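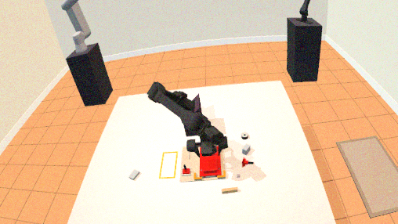
Touran Ghorbani writes that she has stopped keeping her swords in their scabbards altogether, and wants to know why the last issue said it was fine for a short display. She has seen too many blades come out of old leather with a line of rust exactly where the throat sits, and in her view a weekend is long enough in a damp room.

She has a point, and the June note should have been clearer. What we meant was a dry room and a wood-cored scabbard in sound condition. Leather alone is a different case. Vegetable-tanned leather holds acid and salts from the tanning, and it takes up moisture from the air whenever the weather turns. A blade left inside for a season can pit, and on a patterned steel blade pitting can't be polished out without losing the surface and having to etch again.

Several members have asked what to do with a scabbard once the blade is out of it. The main problem is shape. An empty leather scabbard with no core will slump and curl, and the seam along the back opens first. A simple wooden blank, cut a little thinner than the blade and sealed with two coats of shellac, will hold it. Let the shellac cure for at least 3 weeks before it goes anywhere near the leather. Don't use oak. Poplar or basswood is easy to shape and much kinder to metal fittings.

For curved scabbards, trace the blade on card first and cut the blank from the tracing. Most shamshir scabbards have a slit on the back edge near the mouth to let the curve of the blade clear, and the blank should stop short of forcing it open. If it has to be pushed, it's too wide.

On dressings, the advice has changed since many of us started. Neatsfoot oil and the heavy waxes were used on everything, and a lot of old scabbards are now dark and sticky from it. The oil also turns brass and copper fittings green where they touch the leather. Dry leather that isn't powdering is best left alone. Brush the dust off with a soft brush and stop there. If the surface is powdering, that is red rot, and it needs a consolidant and somebody who has used one before.

Setareh Jalali reports on the Ranjbar scabbards, which some of you saw at the spring meeting. There are two, both black leather over wood, and the smaller one measures 49 cm without the chape. Someone had glued the seam with household contact cement, probably in the 1970s. She has taken off most of it mechanically and left the last of it in place, as the solvent was starting to lift the finish. The chape on the larger one was packed with old paper to keep it tight. She has kept the paper in a labeled envelope – there is writing on it, not yet read.

Blades kept out of their scabbards want a light coat of microcrystalline wax or a thin mineral oil, and cotton or nitrile gloves for handling. Check them when the seasons change. Store each scabbard next to its own blade and tag both with the same number. Lot 269 in the Ciltham sale had clearly been married to the wrong scabbard at some stage, and lot 314 had what looked like the right one for it. They went to different buyers.

The full notes on blanks, with the tracing method, are in the Vitton handout. Copies are at the meeting table, or write in and one will be mailed. Questions on mounts and hangers will be held over to the next issue, along with Touran's longer letter on silver chapes.

Contact the editor | © 2025 Clokard Arms Study Circle | Back to top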